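Temba Bay Spoilers and Speculation: Is Dimden Really Getting Sold??
Board: Daytime Soaps > Current Storylines
877 replies in this topic, showing the newest page

harborgal_62
OK so I finally caught up on the last two weeks and I need to talk to people who watch this show, because my husband left the room when I started explaining it. The January preview has the line "a signature changes everything" and I am convinced it's the Dimden sale. The whole family has been circling that hotel since summer. The old lady has the deed in her desk, the grandson knows it, and now the brother-in-law is back from wherever he was and suddenly wearing suits? Come on. Somebody is signing that hotel away before the month is out.

pier9watcher
I don't think it's the hotel. I think it's the adoption papers. They spent a whole episode on that lawyer's briefcase and then dropped it, and this show never drops a briefcase. Remember the red one? We waited a year and a half and it had the will in it.

harborgal_62
Oh no, you're right about the briefcase. But can't it be both? They love to cut back and forth between two people holding pens.

soapdish_marge
It's the hotel. The set is getting redone, they already quit showing the lobby staircase and everything at Dimden now happens in that one hallway and the kitchen. When a show stops using a staircase, somebody is about to lose a building.

tvtray_tom
Or the budget got cut. That happens too. My money's on the hallway being cheaper to light.

soapdish_marge
Tom you say "budget" about every single thing on this board. When the twins came back you said it was budget.

tvtray_tom
One actress playing both twins IS budget, Marge.

latebloomer77
Newer viewer here, I started about 10 months ago when I was home with my knee. Can somebody tell me why everyone hates the brother-in-law so much? He's been perfectly nice in every scene I've seen. He brought the nurse soup!

pier9watcher
Oh honey. The soup. OK, short version. Before you started, he ran Bramico, the shipping company, with the grandson's father. The father went off the boat during the regatta episodes and brother-in-law was the only other person on deck. He said he was below getting a life jacket. Then he married into the family anyway, emptied out the Bramico pension fund, and left town with the choir director. So when he shows up with soup, those of us who were here for the regatta are yelling at the TV.

latebloomer77
THE CHOIR DIRECTOR? The one who's engaged to the police chief now?

pier9watcher
That's her. She came back alone and has never once said where she was.

harborgal_62
And they never found the father's body, which on this show means he's in a clinic someplace with a beard. I've been saying so since the memorial. I cried at the memorial and I still said it.

dockside_dee
Can I disagree with the whole thread for a minute? I think the father being alive would be awful. The grandson's entire story is about growing up without him. That speech on the pier, where he reads the letter out loud and can't get to the end of it, was the best thing they've done in years. If Dad walks in with a beard then the speech was for nothing and I'll be mad.

harborgal_62
I get that, I do. I just think they could make it hurt in a good way. Picture the kid finding out his father has been alive the whole time and didn't call. That's a bigger fight than anything with the hotel.

dockside_dee
They won't write it that way though. They'll give him amnesia, everybody hugs, and by the next sweeps he's dating the nurse.

tvtray_tom
Dee's right. It'll be amnesia. It was amnesia the last two times.

soapdish_marge
Three. You're forgetting the jeweler.

tvtray_tom
I was trying to forget the jeweler.

kettle_and_cord
Popping in because I rewatched the Dimden kitchen episode last night (I couldn't sleep, it was 2 a.m., don't judge me) and I caught something. When the old lady is on the phone with "the buyer" she calls the company Graltis. I backed it up and listened again with headphones and it's definitely Graltis. That's the same name that was on the letter the nurse hid in her locker, way back before the flood. So the nurse's secret and the hotel are the same story!

harborgal_62
WHAT. I watched that scene twice and thought she said "gratis." I thought she was giving it away for free!

pier9watcher
I thought so too and figured the poor thing was getting confused, and that they were setting up a health storyline. OK this changes it. If Graltis is buying Dimden and the nurse has had a Graltis letter all along, then who is Graltis?
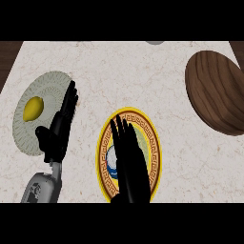
latebloomer77
So who do you all think is behind Graltis?

kettle_and_cord
My guess is the choir director. She left town with the Bramico pension money and came home alone, and she has never had a job on screen but she has that apartment. She could be buying the hotel with the money he stole, and he has no idea it's her.

pier9watcher
Ooh. And she's engaged to the chief, so there's nobody safe for him to go complain to. I like that a lot.

soapdish_marge
I don't. She can barely carry a scene with a hymnal in it. You can't hand the biggest villain part in town to someone who's been standing in the back row of weddings for six years.

dockside_dee
Hard disagree, Marge! That's why it would work. She's been at every wedding, every funeral and the christening where the wrong baby got brought out. She has heard everything. And she was terrific in the elevator episode when they finally gave her some lines.

soapdish_marge
The elevator episode was carried by the chief and you know it.

dockside_dee
The chief was unconscious for most of the elevator episode.

soapdish_marge
And he was very good.

tvtray_tom
For what it's worth I think Graltis is the father. He's alive, he's rich now, he's buying back the family hotel in secret so the brother-in-law can't get it. The nurse has the letter because she treated him at the clinic. There, I said it, and it costs them one actor and one beard.

harborgal_62
Tom that is the best theory you have ever posted and I can't believe you ended it on the beard.

dockside_dee
I hate how much sense that makes. I still don't want him back. But if the nurse knew the entire time she was sitting next to the kid at the memorial, holding his hand, well, OK, I would watch that confrontation. I'd probably tape it.

latebloomer77
Wait, so the soup. If the brother-in-law figured out the nurse has the letter, then he wasn't being nice. He was getting into her apartment.

pier9watcher
Now you're one of us.

kettle_and_cord
He did ask to use the phone! He stood there in the bedroom doorway way too long and then she came back with the spoons. I have to go watch that one again too.

harborgal_62
Does anyone know how close we are to the big anniversary show? I read on the other board that they save the reveals for the round numbers, and the last one I have written in my notebook is episode 3,360.

soapdish_marge
Your notebook is off, they renumbered after the strike reruns. I had this fight on here already and I'm not having it again.

pier9watcher
She had it for 9 pages.

soapdish_marge
And I was right on every one of them.

tvtray_tom
The anniversary show will be a clip show. Budget.

latebloomer77
Well I'm making snacks either way. Does somebody do a live thread on here when it airs? I'm Central time so I get it an hour behind some of you and I'd rather not be spoiled before I sit down.

kettle_and_cord
I usually start one. Put the time zone in your first post and people are pretty decent about spoiler warnings. Except Tom.

tvtray_tom
One time. I did it one time and it was the jeweler, and I saved you all an hour.

harborgal_62
Just saw the new promo during the noon break!! It's only a few seconds but there's a hand, a pen and somebody's cuff with a gold button on it. Who on this show wears gold buttons? I'm going back through the Christmas episodes tonight to check.

pier9watcher
The captain of the Bramico boat had gold buttons. I'm just saying.

dockside_dee
Don't you dare.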